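Caderno de oficina: bancada de óptica, montagem e acabamento
7 de junho de 2021

Retomo o caderno depois de uma pausa que não vou justificar por escrito, já que a Floarea lê isto e tem a sua própria versão dos factos.

Assunto do dia: as progressivas que voltaram. Duas encomendas do mesmo lote, ambas com a queixa clássica: "vejo bem ao longe se levantar o queixo". O cliente que anda de queixo levantado parece muito seguro de si mas tropeça em passeios.

Primeira coisa, o frontofocómetro. Antes de culpar o laboratório convém culpar a nossa máquina, que tem menos advogados. Limpei o apoio, pus a lente de referência, li zero onde devia ler zero. O Kwadwo repetiu a leitura sem olhar para a minha e deu o mesmo. Portanto a máquina está inocente, pelo menos desta vez.

Segunda coisa, os eixos. A ficha pede cilindro a 90 no olho direito. Medido: 90. No esquerdo, também conforme. Potências dentro da tolerância, adição certa. Quem fez estas lentes sabia o que fazia, e escrevo isto contrariado, porque já tinha rascunhado o e-mail de reclamação para a Thiele e estava bastante bom.

Fica a altura de montagem. Marquei as cruzes de centragem a partir das gravações a laser (que o meu olho de míope encontra melhor sem óculos, ironia de que o Kwadwo nunca se cansa) e as cruzes estão 2 mm acima do centro pupilar, nos dois olhos e nas duas encomendas. Erro consistente, o que é quase um elogio. 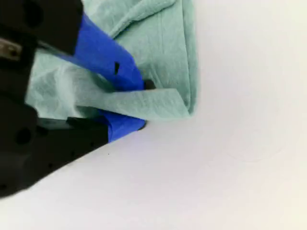 Procura do culpado

Hipóteses, pela ordem em que me ocorreram e não pela ordem da probabilidade:

a) A Nélida mediu mal as alturas. Improvável. Mede duas vezes e desconfia das duas.

b) O traçador leu mal o aro. Voltei a traçar as duas armações. Forma igual à do ficheiro guardado.

c) Alguém ajustou as plaquetas depois da medição. Numa das armações era possível, mas a outra é de massa e não tem plaquetas para ajustar. Hipótese arrumada.

d) O programa. O Wurkport foi actualizado em abril e desde então pergunta, num ecrã novo e muito simpático, se a altura foi tirada ao fundo do aro ou à linha média. A resposta que vem marcada de origem é a linha média. Nós medimos sempre ao fundo do aro, desde que há aros.

Fui ver as fichas: em ambas estava aceite o valor de origem. Eun-seong, que montou as duas, admite ter carregado em "seguinte" com confiança. Eu também carregaria. O botão é verde e enorme.

Fiz as contas à mão e a conversão errada dá o desvio medido. Caso encerrado, com a dignidade possível.

O que se fez

Opção de origem mudada para fundo do aro nos dois postos. O programa pediu uma palavra-passe de administrador que estava colada por baixo do teclado, política de segurança a rever quando houver coragem.

Ficha 607: lentes novas pedidas à Prarkano, a nosso cargo. Não há margem para recortar as antigas, a forma é alta e a lente já vinha no limite. Guardei o par para treino de bisel.

Ficha 138: aqui talvez se salve com ajuste. A armação tem plaquetas e dá para abri-las e baixar a frente. Experimentei a seco e parece chegar, mas só com a cara do cliente presente é que se sabe. A Nélida telefona-lhe. Se não servir, segue o caminho da outra e eu escrevo "prejuízo" na folha com letra pequena.

Nota à parte sobre o antirreflexo: a Kolbrún insiste que uma das lentes tem uma marca de pinça do desbloqueio. Vi ao microscópio e é um resto de cola da ventosa. Saiu com álcool isopropílico. Ela diz que a marca saiu "por enquanto". 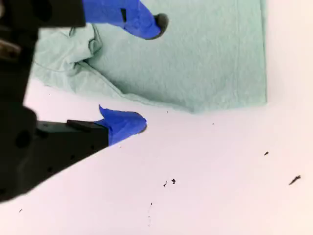
Pendentes

- Passar a pente fino todas as progressivas montadas desde a actualização. Floarea tira a lista, eu meço, Kwadwo confirma. As monofocais de potência baixa podem esperar.

- Escrever ao suporte do Wurkport. Tom cordial. A primeira versão não era cordial, foi apagada.

- Trocar o disco de acabamento da biseladora, que já canta nas lentes de policarbonato.

- Amostras da Plotance: abrir a caixa antes que o comercial volte a perguntar se já a abrimos.

- Pedir ventosas. Das pequenas. Da última vez vieram das grandes e ainda cá estão, no armário por cima do lavatório.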